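The flowers on the side

Feb 1, 2020

Print
E-mail

I have been putting off writing about artificial flowers because I was rude about them for years. My mother-in-law kept a basket of silk roses on top of the television and they went grey, and I decided then that I would have the real thing or nothing at all. Mostly it was nothing.

What changed my mind was the dark. Our dining end gets very little light between November and the end of February, and cut flowers from the supermarket were lasting less than a week before they dropped all over the cloth. I was spending more than I liked on something I kept throwing away. So before Christmas I gave in and bought tulips, the fake sort, from the Haven shop on the corner by the chemist.

I went for tulips because they are a simple flower. A rose has a lot of petals and every one of them can look wrong. A tulip is a plain cup on a stalk, and if the leaves are a decent green and long enough you can get away with it at normal distance. The ones I bought have a wire up the middle of the stem, so they can be bent. They come out of the packet dead straight and you do have to bend them, or they look like pencils in a jar.

The vase took me longer than the flowers. I first tried the tall Benedetti one we were given as a wedding present, and the blooms only just peeped over the top. Then I tried a jug, and that was too wide, so they all fell outwards and left a hole in the middle. A short, straight-sided glass is what you want. The stems can rest on the bottom and lean against the rim, and the flower heads stand well clear.

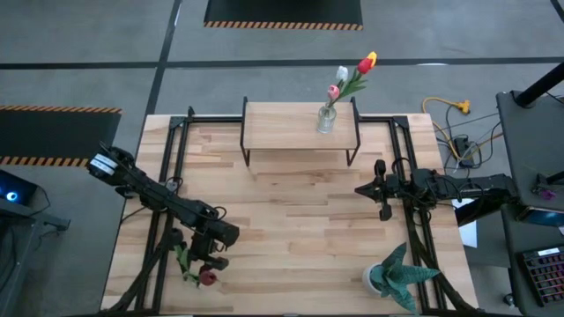
The other thing I would say is to put them up on something. I am fond of those little shelf risers, the sort with a wooden top and thin metal legs, which people mostly buy for putting spice jars on. A vase flat on a big table looks a bit lost. Lift it a few inches and it looks as if it was meant to be there, and you can still get a newspaper or the post underneath. I keep mine towards the back and put the vase at one end of it, never in the centre. The other end is for my reading glasses – they would otherwise be in the fridge.

On colours, I started with all red and didn't care for it. It looked like a petrol station bunch. Mixed is better. I like a red with some yellow at the tips, then a white and a pink, and I put them in at different heights with the brightest one tallest. Odd numbers are supposed to be best and I have found that to be true, although my friend Corrado Donati, who worked in a florist's for years, says it stops mattering once you have a big bunch. He also says I should take them out and do the whole thing again every couple of weeks, so that I keep noticing them. I have done it 2 or 3 times. It doesn't take long. Lay the stems on the table first, decide which one is going at the back, and put them in singly. If you push the lot in together the leaves catch on each other and you end up pulling them all out again.

Bare wood suits them, I think. I used to have a cloth on the table all year round and I have now put it away in the drawer. Pale wood especially, because the green shows up well against it. Ours is a Prirkier top, second-hand, and has marks on it from the previous people's children that I have stopped trying to sand out.

Cleaning. Dust is what gives them away. I take them outside once a month and go over them with a dry paintbrush, the soft kind, and wash the glass in hot soapy water while I am at it. Let the glass dry completely before anything goes back in. I don't put water in the vase. Some people do, for the look of it, but in my experience the ends of the stems go rusty and leave a brown ring.

I saw a bunch of 100 in the window at Hitgate last week, all white, in a sort of zinc bucket. It was handsome but I can't think where you would keep it, or who would dust it. I came home with one more stem, a dark red, and I haven't made up my mind whether it goes in with the rest or in the bottle on the landing.

Print
E-mail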